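Home Tickets Knowledge Base My Queue Log out

Jurnia Facilities Helpdesk
Ticket 415: Corridor cleaner stops, reports "edge lost"
Site: Norkergate Hotel, second floor
Opened: 30 May 2019
Priority: Low (raised to Medium by Housekeeping, in capitals)

Reported: The Zulik floor unit does the first stretch of corridor nicely, then parks itself against the wall and sends an alert to every phone on shift. Housekeeping had 97 of these last week. The unit was bought so they could stop pushing a vacuum. They now push the unit.

Tried so far: Restart. Firmware update. Sensor wipe. Restart again, with feeling. Barros support suggested "reducing visual complexity in the environment," and we have passed that on to whoever chose the carpet. 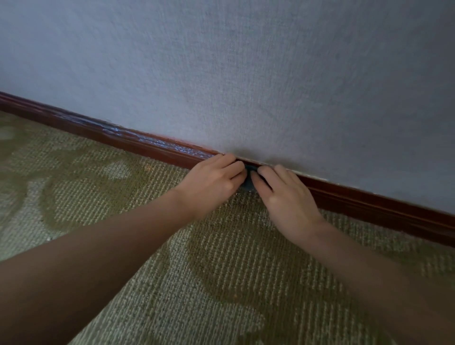

Edge following is set to 600 in the Zulik menu, units not given. At that value the side sensor treats a strong reflection as open space and goes looking for the wall. Our baseboard is varnished and shiny enough to throw the light straight back, and the pale swirls in the carpet run close to it. Dropped the setting to 13 and the unit finished the corridor twice. It now leaves a strip of lint along the wall, which Housekeeping picks up by hand.

Staffing note, as asked: the evening vacuum shift was cut in December on the strength of the brochure. The work has moved to mornings and is called "robot support." Same people, same knees. Please give it a line on the rota.

Status: Pending Barros. Alerts muted on all phones except mine.

This site uses cookies to remember your queue. Accept Settings

Contact the helpdesk | © Jurnia | Back to top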